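Thursday, late

Back from the open day at Huker and my feet hurt, so I'm writing this in bed with the lamp on. Up at 5, porridge, out of the house before it was light. The train was on time as far as Jemiten and then sat outside the station long enough for me to finish the paper. I walked the rest. It's an ugly road, all tyre places and a carpet warehouse, and the pavement gives out before the last bend.

Huker has the upper floor of the old Angelovski building. They gave us a sticker with a number on it at the door. Mine was 3938. I thought that was a lot of visitors until the woman behind me got hers and it was nowhere near mine, so I don't know how they number them. Coffee in paper cups, shortbread, a talk in the big room. The talk was longer than it needed to be. He went through the history of the company and then a set of slides about warehouses, and I wrote down very little.

What I did write down was the part about household work. They want machines that can manage in an ordinary kitchen, and they teach them with recordings of people doing the jobs. The person holds a gripper in each hand and does everything with those – no fingers allowed. The project is called Korninard. They are after 2000 recordings of each job before they train anything on it. Someone asked how long one takes and the answer was that it depends on who is doing it and how often they drop things.

After that we were let through in small groups to see it done. I had expected a laboratory and it was more like somebody's flat, with a plank floor, a checked tablecloth, a lamp with a round white shade and office chairs. The job was the microwave. There were plates of food to deal with, prawns on one and strawberries on another, and a big plastic bin to the side. We stood back and kept quiet.
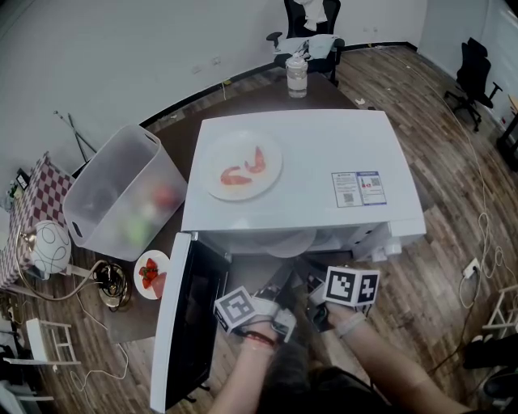 Korninard, the microwave job. Door open, both grippers at work.

I watched the hands more than the food. Each gripper has a cube on it with black and white squares, which the guide said is how the computer knows where the gripper is and which way it is turned. The dark fingers on the end only open and close. I hadn't thought before about how much of handling a plate is done with the wrist and the thumb together. You slide it a bit, tip it, get a finger underneath. With the grippers you have to decide where to take hold and then stick with it.

They let us try afterwards at a side table, with an empty saucer and a tea towel. I managed the saucer on my second go. The towel I could pick up but not fold, because I kept pinching both layers at once. The grippers are heavier than they look and my forearms ached after 2 minutes. The man after me folded his towel first time, in half and then in half again, and was pleased with himself for the rest of the afternoon.

There was a robot as well, in the next room, but it was being worked on and had its covers off. We were told it would be running at the spring open day. A few people grumbled. I didn't mind much – I had come to see how the teaching was done.

I asked the guide whether a machine taught on that microwave could use mine, which has a dial and a door that sticks. She said not yet, and that different kitchens are the hard part. They are looking for people who would let them record at home for a day. I took a form. It's in my coat pocket and I haven't decided. The kitchen would need a proper clean first and I'd want the cupboard door fixed.

Missed the early train back by the length of the platform. Had a cheese roll on the bench and read the form through. Home after eight, beans on toast, bath. Must ring the dentist tomorrow and take the library books back.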